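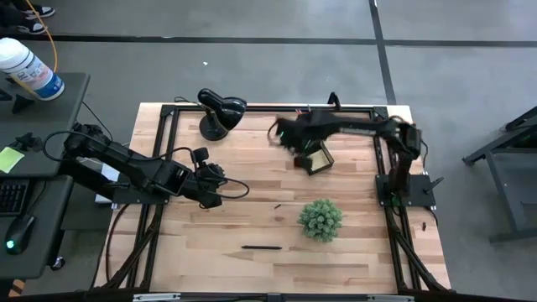

Flor Bermúdez wrote to ask if the Cungate board oil goes rancid the way her olive oil did, and whether one tin would do a big kitchen island. Good questions, Flor! No, it won't turn sticky or sour on you. It's food-safe mineral oil with a little beeswax melted in, and neither of those spoils the way cooking oil does. One tin did my own island with enough left for two chopping boards and a rolling pin.

I started selling the Cungate in August, after I'd used up the last of the Musosell (lovely stuff, but the lid glued itself shut every single time). This one has a wide screw top you can get a rag into, and it smells of almost nothing – a bit of honey if you put your nose right in.

How I use it: wash the wood, leave it overnight, then rub the oil along the grain with an old T-shirt. Wait 4 hours, wipe off whatever is still sitting on top, and go again. New or very thirsty wood gets 3 coats from me. After that I do it whenever water stops beading, and the spot by the sink always goes first.

Please don't put it over varnish – it'll just sit there and grab crumbs. Wash the rag out and hang it flat to dry before you put it away.

Item no. 2088, sold by the tin or in a box of 2. Orders placed by 20th November go out with the free scraper while I still have them.

Related items
Flirholm end-grain block, small
Guzmán beech scraper
Musosell board cream
Cungate oiling cloths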